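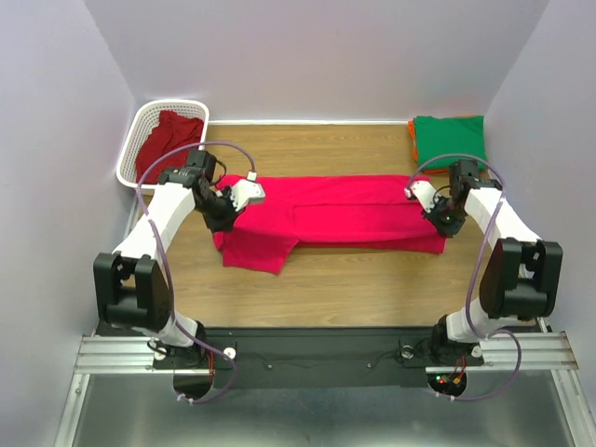

My part of the folding cell is maintenance, a grand word for wiping things, tightening things and writing in the notebook. Maite Barrios does the clever half. I get the clamps, the cables and the blame. The purple cables have been my main occupation since April, and they deserve more respect than they get: each one starts at a little white connector beside the gripper plate, arches over the wrist and wanders down the forearm to the base, where it meets a few white cable ties and my best intentions. All that loop up top is there on purpose. I tried a tidier routing once, very flat, very handsome, and the left arm pulled its own connector out the first time it reached for the far corner.

So the rule now is slack first, looks later. I move each arm by hand through the worst pose I can think of, which for ours is wrist low and elbow out, and I tie the cable only when it still has some give left. Then I do it again with the other arm, which is built as a mirror image and fails in its own original ways. Snip the tails off the ties, too. A tie tail will catch a T-shirt hem every time, and the arm will go on folding as if it had meant to bring the whole shirt along.

The clamps were the other mystery. For most of the spring our folds drifted. Sleeves came in a bit crooked in the morning and properly crooked by the afternoon. Maite retuned things. I recalibrated things. We had a long discussion about fabric stretch in which I used the word "anisotropic" and I would like to apologize to everyone who was there. Then Geeta Tiwari stopped by to borrow a hex key, leaned on the right base, and it moved. Perhaps two millimeters. She said "is it supposed to do that?" and took the hex key and left.

I now check the clamp knobs before every session and again after lunch. Snug by hand, then one more small push with the palm. I also ran a strip of tape along the edge of each base so that if anything creeps I can see it without waiting for a philosopher with a hex key. Since the tape went on I have caught it creeping 3 times, always the right side.

Grippers get cleaned at the end of the day. Red cotton sheds more than you would believe, and lint works its way into the moving parts and sits there like felt. I use a soft paintbrush and a bit of masking tape wrapped sticky side out around a coffee stirrer. Compressed air is faster, and it puts the lint somewhere much worse. Power off first, both arms, wrists resting on something soft, because they sag when they let go and I have a dent in a perfectly good white plate to prove it.

We bought replacement finger pads from Rastogi, a bag of 11, a number I have stopped asking about. They last well on knits and badly on anything with a zipper. Change them in pairs. One fresh pad against one worn one gives you a grip that rolls the cloth a little as it closes, and you will spend an afternoon blaming the software, and then you will have to go tell Maite it was the pads again.

Still on my list: a better anchor for the left cable where it bends around the base, new ties on the right, and labels on the red wires, which I know by heart and am therefore going to forget. Geeta still has the hex key.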